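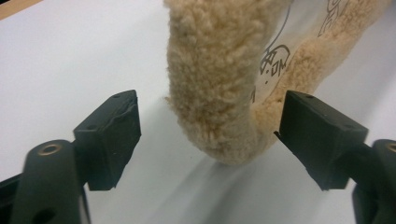
Bustmont Soft Goods – Finishing Room
Walk-through checklist, hand gripper benches and Forkgate cell
Form 3669
Date of inspection: April 16, 2023
Inspected by: Fulgencio Figueroa, finishing lead
Areas covered: gripper benches, Forkgate cell, strip storage, break area postings

Marking: OK / Fix / Open. Anything marked Fix needs a name next to it before the shift ends. Open means we need a decision from someone outside the room.

1. Benches

1.1 Table surface clean, no loose fiber buildup
OK
Comment: Wiped at start of shift and again at lunch. Pile comes off the strips all day, so please keep the second wipe even when we are behind.

1.2 Only the strips being worked on and their pattern sheet on the table
Fix
Comment: Two benches had coffee on them. Cups go on the shelf by the door. The pattern sheets are fine to leave out.

1.3 Table height set for the person using it
Fix
Comment: The benches were set once in January for whoever was standing there and have not been touched since. People on hand gripper work hold the tool out in front of them much longer than they used to hold scissors or a brush. Each person should set the height at the start of a turn. The crank sticks on bench 2.

1.4 Light even across the work, no glare
OK

1.5 Anti-fatigue mat in place, edges flat
Fix
Comment: Corner curled at bench 3. Taped for now. Replacement asked for.

2. Hand grippers

2.1 Finger pads seated, no movement when pushed sideways
OK
Comment: Checked all of them by hand. Scuffing on the pad faces is normal wear. Swap a pad when the edge starts to pull fiber.

2.2 Screws in pads and links tight
OK
Comment: One was a quarter turn loose. Tightened during the walk-through.

2.3 Bushings in the finger links clean and turning freely
Fix
Comment: Fiber wraps around the joints and you feel it as a stiff spot halfway through the close. Pick it out with tweezers with the tool lying on the table. Do not use the air line. It drives the fiber further in and puts it in the face of the person at the next bench.

2.4 Pinch points known to everyone using the tool
Open
Comment: Everyone knows about the pads. The places that catch people are further back, where the linkages cross. We have had two pinched fingers, both minor, both from the free hand steadying the tool from underneath. Zerouali supplied the grippers and has been asked for a guard. No answer yet.

2.5 Strip held by its end, free hand clear before closing
OK
Comment: Watched several people do this. New people tend to follow the strip down with their other hand out of habit. Say something when you see it. 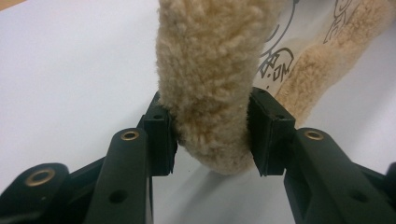 Item 2.5. Gripper closed on the lower end of a plush strip, with a second strip lying on the sheet behind.

2.6 Tool weight and turn length
Fix
Comment: The limit is 30 minutes on the gripper and then a change of task. The timer was switched off at bench 1. The person there said she was in a rhythm and did not want to stop. I understand that, but sore wrists are the most common complaint we have had since the grippers came in, and the limit stays. Timer is back on.

3. Forkgate cell

3.1 Gate interlock stops the arm
OK
Comment: Tested with the arm running at slow speed, then at working speed. Stopped both times.

3.2 Emergency stops reachable from both sides
OK

3.3 Floor marking visible
Fix
Comment: Line is worn through where the carts turn. Repaint, wider.

3.4 Restart only by the person who stopped it
Open
Comment: This is written on the card but it doesn't match how the room runs now. When the cell stops on a bad pick, the nearest person clears it, and that is often someone from the benches who was not trained on it. Either we train everyone in the room or we name one person per shift who leaves their bench when it stops. I would train everyone. That needs paid hours from the front office.

3.5 Bin heights at the cell
OK
Comment: The cell takes full bins at knee height, which means nobody lifts them to a table anymore. Back complaints from the bin job have dropped off. Worth writing down along with the problems.

4. Materials

4.1 Plush strips stored off the floor, bins not over 800 strips
OK
Comment: Strips for the Zoditz order are in their own bins. The shade varies a little from strip to strip. Match them by eye before they go to the cell. It cannot do this and the people at the benches can.

4.2 Fiber dust, masks available
OK
Comment: Box by the sink is full. Use is still optional. Several people asked for the thinner kind.

5. People and work changes

I added this section to the form last time and am keeping it in.

5.1 Job rotation posted and followed
Fix
Comment: Posted, partly followed. The two people who are quickest with the gripper get left on it. Swap them out like everybody else.

5.2 Bench work recorded through the grippers explained to the people doing it
Open
Comment: The recordings are used to set up the picks for the cell. Most people know that. Fewer know whether their own speed is looked at, and I was asked this three separate times during the walk-through. I said no, as that is what I was told in January. I would like it in writing on the board, signed by management.

5.3 Daily target reasonable for hand work
Open
Comment: Target is 100 strips per turn of rotation. It was set before the turn limit in 2.6. People are skipping the timer to reach it. One of the two has to change and it should be the target.

5.4 Hours
Open
Comment: Nobody has lost hours so far. Trimming by hand is down to a small part of the day, and the people who did it longest are the ones least happy with the change. They have asked to keep the repair work on returned pieces. I support this.

5.5 Training record up to date
Fix
Comment: Three sheets missing signatures. Names are on the clipboard.

Follow-up

Bench 2 crank, bench 3 mat, floor line – maintenance
Guard for the linkage – ask Zerouali again, by phone this time
Restart rule, recording notice, target – bring to the next floor meeting
Gripper cleaning – all benches, end of every shift, tweezers are on the hook

Copy to be posted by the time clock. Write your own comments in the margin and initial them.

F. Figueroa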